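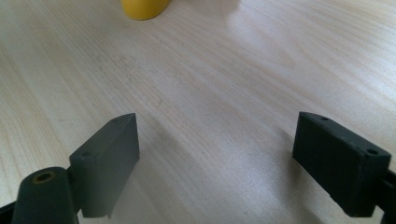 What does a pale tabletop do to the way people put things away? In our interviews it mostly made them clear it sooner, as marks and leftover objects stood out on it and were harder to ignore.

### 4.2 Table surfaces in the Endcombe homes

The Endcombe survey asked 278 households about the table they used most. Light wood was the most common answer, ahead of dark wood and painted surfaces. Respondents liked it for keeping a room bright in winter, and complained about it for much the same reason - low sun and ceiling lamps both produce glare, and crumbs get missed in the bright patch and found later by hand.

Figure 4 shows light wood of this type. The grain runs diagonally in long streaks, and the finish is smooth and slightly glossy. In the upper photograph the glare is strongest toward the upper right, where the grain turns almost white. Small dark specks are easier to pick out away from it. A yellow object stands on the far side of the table.

We asked a smaller group of 200 respondents how they decided a table was "clear." Most allowed one item to stay. It was usually something with a fixed place, such as a fruit bowl or a lamp, and it was wiped around and seldom lifted. Households with children under 2 were stricter and tended to leave the surface bare by evening.
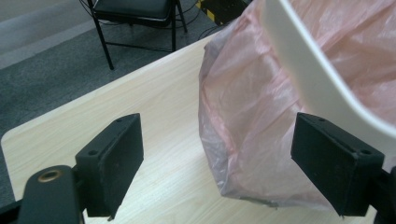

Janelle Samonte objected to the word "clear" when she read the draft, and said that in her home a table counted as clear once there was room for two plates. We kept the term but now report it as each household defined it.

**Figure 4.** Light wooden tabletop, two views. The lower view includes a rounded corner and the dark carpet beyond the table.

Corners came up less often than we expected. Where they did, rounded ones were preferred in narrow rooms, and several respondents said they wiped toward a corner and caught the crumbs there. Carpet under the table changed this habit. Those with a dark carpet wiped inward, toward the middle, and lifted the crumbs off with a cloth - a slower method, though they reported vacuuming less. Section 4.3 takes up floor coverings in more detail.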